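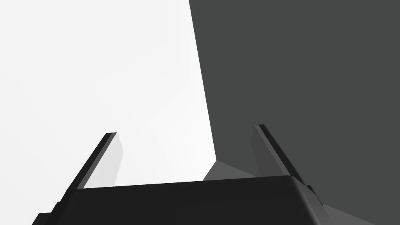

Chapter 14
Moving a Building from Plan to Use

A large public building is finished more than once. It is finished for the builders when the last work is accepted, it is finished for the owner when the keys change hands, and it is finished for the users only when the rooms serve them well. In many projects these moments are far apart, and the time between them is called the handover period. A handover has two sides, the giving side and the receiving side, and they must come together over the same object. If one side arrives early and the other late, the building stands ready but without use. In this chapter we study how a college or a town can plan the handover period for a hall, an arena or a similar building for large groups.

We will follow one case through the whole chapter. The college at Kirnine decided to replace its old assembly hall with a new one, the Quansah Hall. The construction was given to the firm Skirkon, and the seats and the stage equipment were ordered from Mendska. The contract allowed 300 days for construction and 40 days for handover. The college had first asked for a handover of 14 days, but the builder did not agree to this, and later the college was glad of it.

The reason was the seats. They were delivered in June, as promised, but the floor of the upper level was still being corrected at that time. The seats had to be stored in the lobby, and so the inspection of the lobby doors could not be made. One small delay had moved to a part of the building with which it had no connection in the drawings. We call this a carried delay, and we will meet it again in Section 14.3.

Before you read further, it is useful to know three terms. The punch list is the list of small defects which the builder must still repair. For the Quansah Hall it had 81 entries on the first day of handover. Partial occupancy means that the owner uses some rooms while work continues in others. The warranty period is the time in which the builder repairs new defects without payment, and the contract must say clearly on which day it begins.

Section 14.1 explains how a punch list is written and who signs it. Section 14.2 treats partial occupancy and its risks for insurance.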